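Braço de Lurnwood
Origem: wiki de oficinas partilhadas, a enciclopédia livre dos projetos inacabados

O Braço de Lurnwood é uma célula robótica de recolha de objetos montada na oficina partilhada de Lurnwood, a partir de um braço industrial KUKA em segunda mão. Destina-se a tirar coisas de uma caixa e a pô-las noutro sítio, tarefa que os sócios da oficina desempenham com as mãos há vários anos e sem documentação. O projeto é também conhecido por «o Welham», nome da empresa de embalagem que vendeu o braço, e por outros nomes que as regras desta wiki não admitem.

História
A Welham desfez-se do equipamento quando fechou a linha de cartonagem. O conjunto foi comprado por 1209 euros, com o controlador, a consola de programação e um manual em checo ao qual faltava o capítulo da segurança. O transporte custou mais 500 e ficou fora do orçamento inicial, tal como a porta da oficina, que teve de ser desmontada em abril para o controlador passar. Voltou a ser montada. Fecha melhor do que antes.

A primeira bancada, em aglomerado, abanava a cada travagem do braço e foi substituída por uma estrutura mais pesada, com tampo de madeira. Sobre o primeiro ensaio a velocidade plena existem duas versões, ambas registadas na página de discussão.

Construção
O braço está aparafusado a uma base de aço independente da bancada. A garra é uma peça da Drakomska, comprada sem dedos e equipada com dedos metálicos torneados – mal, segundo uns; à mão, segundo outros – na própria oficina. A cablagem corre por fora dos elos, atada com braçadeiras, solução provisória desde a instalação. Convém deixar folga suficiente para o punho rodar sem esticar o feixe, e verificar as braçadeiras antes de cada sessão.

O programa de controlo chama-se McIver e divide-se em três módulos: um escolhe o ponto de pega, outro calcula a trajetória e o terceiro pede desculpa ao utilizador numa janela de texto. Este último é o mais estável.

Funcionamento
Cada ciclo começa com o braço em repouso fora da caixa. O McIver propõe um ponto, a garra desce na vertical, fecha, sobe e desloca-se para a zona de entrega. Em modo de ensaio, a velocidade fica limitada e um operador mantém a mão na paragem de emergência. Uma sessão típica dura cerca de 60 minutos, incluindo a discussão sobre a quem cabe arrumar.

A caixa de ensaio é cinzenta, de lados inclinados, e fica presa à bancada por um grampo IRWIN. O conteúdo varia com o que aparece nas gavetas: talheres de plástico, um cubo amarelo, panos, brinquedos, uma chave de fendas pequena.

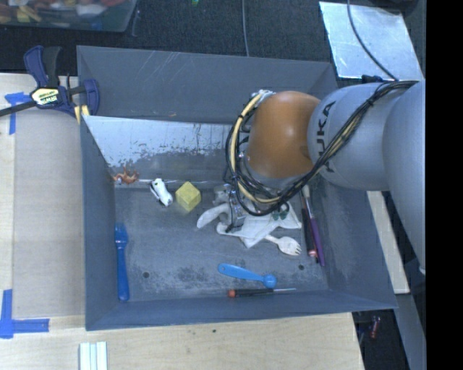 Os panos continuam a ser o caso difícil. Um cubo tem faces e um pano tem opiniões, e o que o módulo de pega toma por aresta firme é muitas vezes uma dobra que cede ao primeiro aperto. A versão atual do McIver tenta beliscar o ponto mais alto e subir devagar, com resultados que a oficina classifica de «encorajadores», termo que não tem definição no glossário desta wiki.

Os talheres levantam o problema contrário: são rígidos, mas finos, e deitados no fundo deixam pouca altura para os dedos da garra.

Manutenção
Limpar os dedos da garra com álcool. Reapertar o grampo no início da sessão. Não guardar ferramentas de uso corrente na caixa, regra afixada por cima da bancada e interpretada com largueza.

Ver também
Bancada de Lurnwood (segunda)
Porta da oficina
McIver (programa)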